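Small Kitchen, Room 221, Rulia House
Safety and Cleanliness Checklist, March round

Checked by: Iqra Kakakhel
Second reading: Tahira Lashari
Start of check: 10:15 in the morning
Electricity meter at start: 1,873

How to read the marks: OK means no action. WATCH means it can stay until the next round but I will look at it again. FIX means it must be done before the next round. The comments under each point are mine. Where Tahira has added something, it has her initials.

1. Way in and floor

Door opens fully and closes by itself: OK
Floor dry, nothing to trip on: OK
Mat lies flat at the door: WATCH
Comment: One corner of the mat is coming up again. I pressed it down with my foot and it came back. In the last round I wrote the same thing. Please order the heavier type, the light one does not stay.

2. Fire and first aid

Fire blanket on its hook: OK
Extinguisher has a valid label: OK
First aid box complete: FIX
Comment: The burn gel is missing and there are only 2 large plasters. The small ones are enough. The list inside the lid is still from the old supplier, Malik, so the names on it do not match what is in the box. I will print a new list.

3. Plates, bowls and cups

No cracks or chips at the rim: OK
No sharp edge that can be felt with the finger: OK
Surface inside still smooth enough to wash well: WATCH
Comment: The lavender bowl has fine scratches and small specks on the inside, and some thin dark marks on one side. The rim is good, I went with my finger all the way around it. It is a plastic bowl, so the rough green sponge should not be used on it. I have put a soft sponge on the left side of the sink. If the dark marks do not go away with warm water and soap, leave them and do not scratch at them.
T.L.: I tried soda powder on a bowl of the same kind at home and the marks became lighter. Only a little powder, with a wet cloth.

4. Paper cups

Stored upside down in the box: OK
Kept away from the cooking place: WATCH
Comment: Paper cups should stand on the far side of the plates and not beside anything that becomes hot. I know it is quicker to have them near the kettle. There is enough room on the shelf over the sink.

5. Counter top

Surface without cracks or open joints: OK
Joint to the wall closed: OK
Free of packaging and small waste: FIX
Comment: A small white scrap was lying on the counter. On a speckled gray surface such a small thing is not easy to notice, and it can go into food without anybody seeing it. Please open packages over the bin and wipe the counter after, also when it looks clean. The light must be on when you wipe. I found one more crumb of something behind the kettle that I could only feel with my hand.

6. Cabinets and things on the wall

Fixed tight, no movement when pulled by hand: OK
No heavy items at the front edge: OK
Lower edge marked, or high enough for the head: WATCH
Comment: I am not tall and I pass under it without a problem. Tahira does not. She asks for a soft strip along the lower edge and I agree with her.

7. Cooking place

Off when not in use: OK
Glass without cracks: OK
Space around it free of paper and cloth: OK
Extractor filter clean: FIX
Comment: The filter is sticky. I let the fan run for nearly 4 minutes and it worked, but it was louder than in the last round. Groketti degreaser is under the sink, behind the bags. Wear the gloves, they are in the same place. The filter must dry completely before it goes back.

8. Wall socket above the counter

Plate sits flat on the wall: OK
No cracks, no brown color around the openings: OK
No adapter left in the socket: OK
Tested with the plug tester: OK
Comment: The plate takes a two-pin plug in the upper part and a three-pin plug in the lower part. Both were tested. Please do not use both at the same time for the kettle and the toaster. Wall paint around the plate is in good condition. The wall is a little darker in one soft patch low down near the counter. I touched it and it is dry, so I mark it only for information.

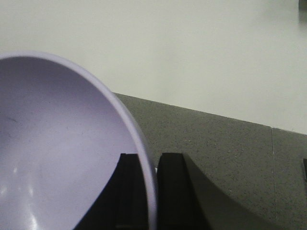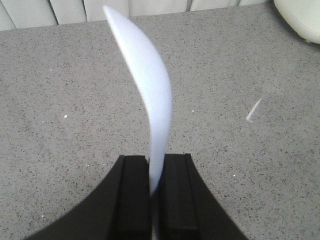
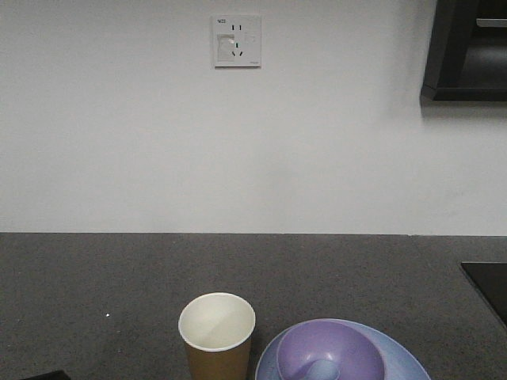
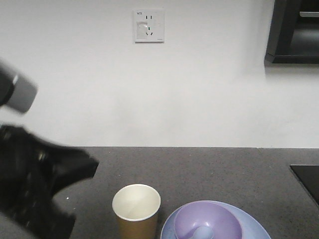
Pictures for points 3, 5 and 8. First the bowl, second the scrap on the counter, third the socket, and last the cup, the plate with bowl and spoon, and again the socket.

9. Place setting on the counter

Plates and bowls not over the edge of the counter: OK
Cups with hot drink not at the front: WATCH
Spoons not standing up in bowls: OK
Comment: The lavender bowl on the pale blue plate is a good way to carry it, with the light blue spoon lying inside. The paper cup is the weak point, because it is light and a sleeve can take it over. Push it back toward the wall before you pour.

10. Sink and water

Tap does not drip: OK
Hot water not above the limit: OK
Drain runs freely: WATCH
Comment: It runs, but slowly. I took out the strainer and cleaned it and it was better. Somebody is putting rice in it.

11. Waste

Bin with lid, lid closes: OK
Bag changed: FIX
Paper separated: OK
Comment: The bag was full to the top and had no tie. New bags have arrived from Dosivia, but they are the smaller size and they slide down into the bin. Until the correct ones come, fold the bag over the edge and put the rubber ring on it.

To do before the next round

Burn gel and large plasters (Iqra)
New list for the first aid lid (Iqra)
Extractor filter (Tahira)
Soft strip for the cabinet edge (Tahira will ask for the price)
Counter to be wiped after each use (everybody)
Correct size of bin bags (Iqra writes to Dosivia)

Remarks from the second reading

T.L.: I read all points and agree, only for point 7 I would write WATCH, the filter was cleaned in February and it is possible the noise is from the fan and not from the grease. If it is still loud after cleaning I will call the electrician.
I.K.: Good, but I leave it as FIX until it is cleaned.

End of check: 11:05
Copy of this list is inside the door of the left cabinet.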